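Ziltgate Kitchen Set: README

Maintained by Halina Kołodziej. Last revised in December.

What this is

Ziltgate is a collection of head-camera recordings of two-handed kitchen work, gathered to train manipulation policies by imitation. It covers small jobs near a sink: handling kettles, moving cups and lids, folding and bunching cloths. Each recording comes with hand tracks and a short written label per segment.

How it was collected

Wearers worked in real kitchens with their own things left where they were. We gave them a task name and nothing else, so the order of steps varies a lot between people. Sessions were capped at 10 minutes. A segment begins when a hand first moves toward an object and ends when both hands let go — pauses in between stay in.

Both hands on the object, by the sink: 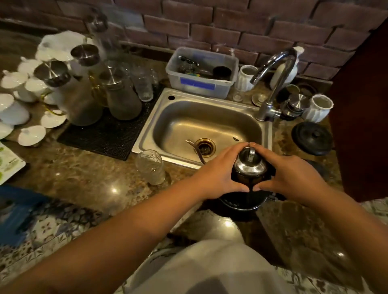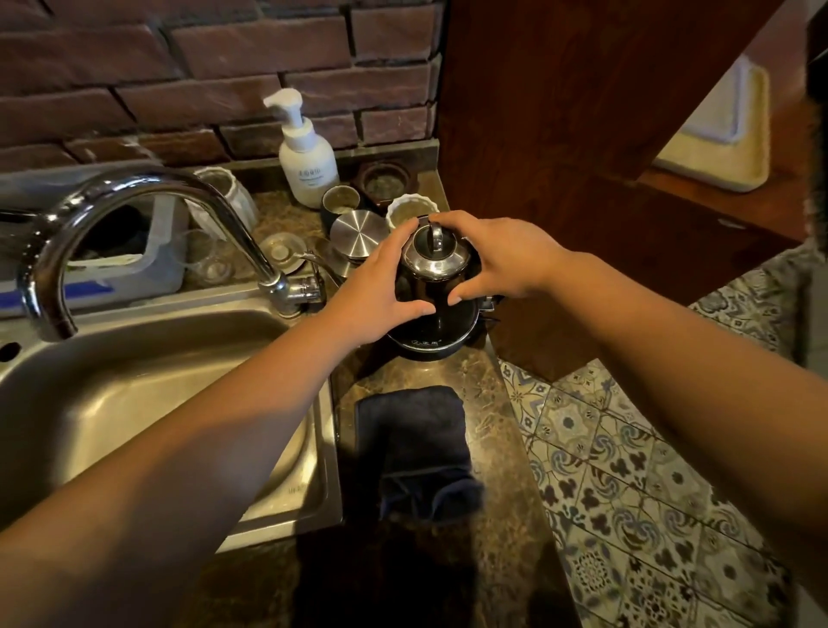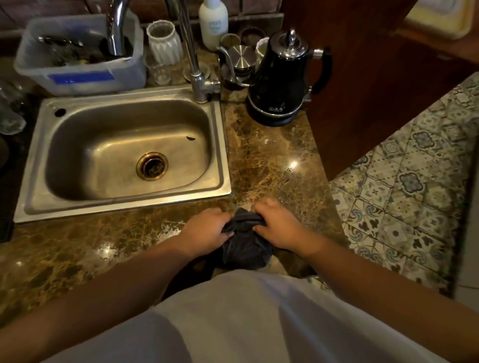 Labels

Every segment has a verb, a main object and a contact field (left, right or both). There are 7 verbs: grip, lift, place, turn, wipe, fold and press. Annotators were told to label contact only, and to leave the field blank if the fingers were hidden for more than 5 frames in a row. Cloths are a weak spot. Early annotators used "fold" and "wipe" for the same motion, and the Laitinen pass fixed most of that but not all of it.

Splits

Train, validation and test are split by kitchen, never by session. Please keep it that way if you make your own. A random split puts the same counter on both sides and the scores come out far too high. The test part holds 4 kitchens.

Known problems

Shiny metal and clear glass confuse the hand tracker, mostly when a fingertip sits against a reflection. Depth is missing on glass and should be treated as unknown, not zero. Left-handed wearers are underrepresented. There is no force data, so the set can't tell you how hard anyone squeezed.

Loading

Use the Sarkora reader, version 5 or later. The older Zena scripts still open the files but drop the contact field without a warning. Timestamps are in milliseconds from the start of the session.

Reporting errors

Send the session name, the segment number and what you think the label should be. Corrections go into the next revision, and old labels are kept in a separate folder so earlier results can be repeated.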